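Radodon Game Corner, Brarkville: progress report for the second quarter

Prepared by the store manager for Widmer Retail Fund

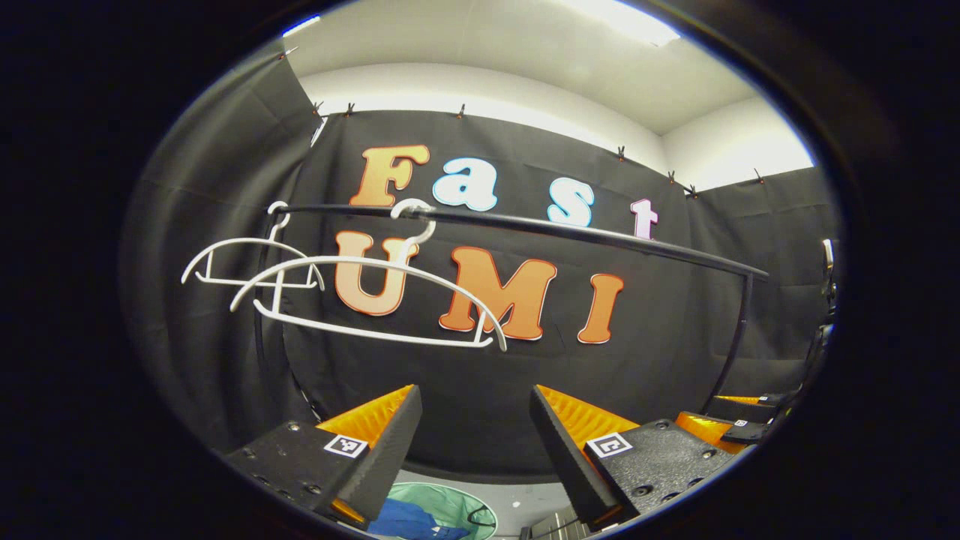
In the first report I wrote that the opening of the game corner was moved from March to April. The corner opened in April and has been working every day since then. This report covers the first months of sales, the repair counter, the trade-in shelf and the money we still have from the grant.

Sales

New console games sell slower than we planned. Most customers in Brarkville buy the big titles online on the first day, and we can't match those prices. Used games are doing much better. We started with nearly 2000 used discs and cartridges, most of them bought from Zonetti when they closed their rental business. The older handheld games went first, and we are already short of them. Sports games from past years almost do not move, and I have put them in a bargain box next to the register.

Accessories are also good for us. Controllers, charging cables and memory cards bring a better margin than games, and people often add one when they come for something else. I would like to give them more wall space in the next quarter.

Trade-in shelf

The trade-in rules were too complicated at the start. We had a different price for each condition of the box, the manual and the disc, and customers had to wait a long time while we looked everything up. In May we changed to a simple list with 2 prices per title, one for cash and one for store credit. The line is shorter now and we have fewer arguments. Store credit is chosen more often, as we hoped.

One problem is not solved. The inventory program does not accept two copies of the same game at different prices, so we write the second price on a sticker by hand. The supplier of the program has promised an update, but has given no month for it.

Repair counter

The repair counter opened later than the rest of the corner, in May. We do stick replacement, cleaning, and battery changes for handhelds. Parts for the older models come slowly, and this is the main complaint we receive. I now order the common parts before we need them. The counter does not yet pay for itself, but I think it brings people through the door who did not know the store.

Game evenings

We held 2 game evenings, one for racing games and one for fighting games. The second was limited to 15 players, and we had to send some people home. For the next one I will ask for registration in advance. Sales on these evenings were small – mostly drinks and a few used games.

Budget

The shelves, the display case and the demo screens are fully paid. The sign outside cost more than the offer said, because the old wiring had to be replaced. I covered the difference from the advertising line, which is now almost empty. The training line is not touched, and I ask for permission to move half of it to advertising before the school holidays end.

Next quarter

– Buy more handheld games, also from private collections
– Move accessories to the wall by the entrance
– Put repair prices on the website
– Hold one game evening with registration

The sales table and copies of the invoices are sent separately.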